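Trostside Student Robotics > Build Logs > Two-arm bottle sorting, round 62

gearmoth wrote:
Club project for the Overgaard challenge. Food coloring goes in the clear bin, both grippers share the work, and the rules PDF is longer than my thesis. 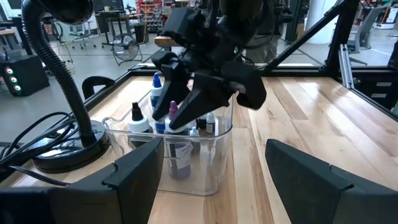 Elto

Pointed caps are a terrible thing to ask a gripper to hold. I'd go for the body and leave the caps alone. You wrote 80 grip rules for this?

gearmoth wrote:
643. I'm not proud.
The big Chefmaster bottles have a nice wide body. The little droppers are where my evenings go, and
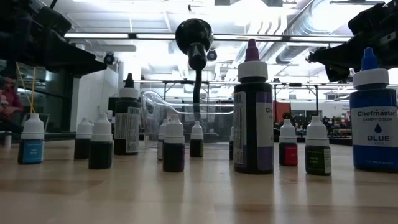

the dark ones all look the same to our classifier, so it guesses, with great confidence.

josach_fan wrote:
Disagree with Elto. Cap color is the only thing worth reading on the big ones. Grab high, read the nozzle.

Elto wrote:
And the white caps?

josach_fan wrote:
Prayer.

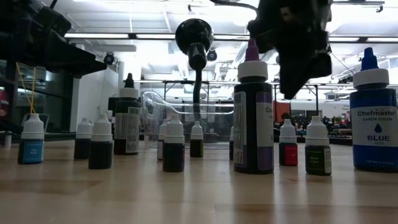

Big bottles and droppers on the table, January build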